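Blocks, boards and a Sunday stall: five minutes with Manee Intarasuk 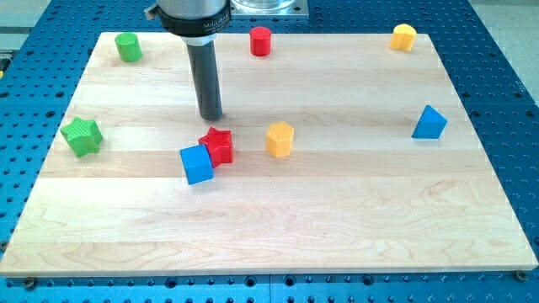 Stars, cylinders and a blue triangle on a maple board.

Manee Intarasuk is packing orders when I ring. Sunday, 12 still to go out. She talks fast.

Somboon, her toy library in Stindale, lends out shape blocks by the bag. Red, green, yellow, blue. "People ask for more colours," she says. "I say no, four is plenty to sort at bedtime."

The stars go missing most. "Under the couch. Always the stars." Cylinders get stacked, stars get carried about in pockets - her own grandson slept with one for a month.

And the board? Maple, butcher block. She likes a hard surface for play. "Carpet is hopeless, they topple over. On wood you hear it land, the kids love teh noise."

About 2,000 pieces in the collection now, washed by hand in the laundry tub. Favourite shape? Long pause. "The hexagon. It's a neighbourly shape, it fits with it's mates."

Next up, bigger bags for July. Then she has to go, someone at the door.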